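Hourani workshop opens suturing robot build to members

September 16, 2023

Hourani, the shared workshop on the canal side of town, has opened its surgical robot build to all members after a year of evening work by a group of four.

The project, named Ristum, uses a pair of second-hand surgical instruments driven by motors and control boards that the group put together at the workshop. An operator sits at a bench and moves two hand controllers, and the instruments follow. It is a hobby build for practice material only and is not a medical device.

Suturing was chosen as the test task because it asks a lot of the wrist joint. The instrument has to hold a thread, turn, and let go without dragging the stitch out of line. 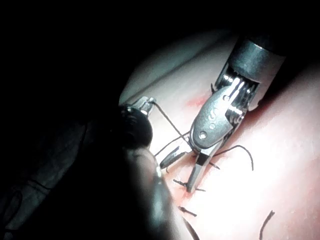 Ristum at work on a practice incision, with black suture thread held in the open jaws.

"We started with picking up washers, and that was hard enough," said Homa Amini, who leads the build. "Thread is worse. It slides, it loops back on itself, and if the cable tension is slightly off the jaws close late."

The wrist cables gave the most trouble. The first set stretched within days and had to be replaced. Anas Awad rewrote the tensioning routine in the spring, and the arm now runs through a check each time it is switched on. The check takes 40 seconds. Replacement pulleys were turned on the workshop's own lathe, and the motor mounts are printed.

A small camera sits close to the instruments so the operator can work from a screen. Lighting is a single lamp, and the group is still trying out positions for it. 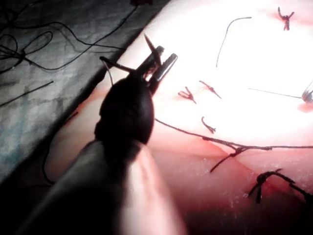

Needle handling is the part the group most wants help with. Passing a curved needle from one instrument to the other still takes a new operator several attempts, and the software gives no sense of how hard the jaws are gripping. Eulalia Toledo is testing a simple force readout based on motor current, which should be ready for members to try by the end of the month.

Parts for the build have cost £1,376 so far, not counting the instruments, paid for out of members' project funds. The parts list runs to 188 lines and is kept in a folder beside the bench, along with wiring drawings and the control code.

Sessions are limited to 10 people. Members need to have done the workshop's electrical safety induction before they use the arm. Places can be booked at the front desk or through the members' page.

Contact: Imad Nassar, Hourani workshop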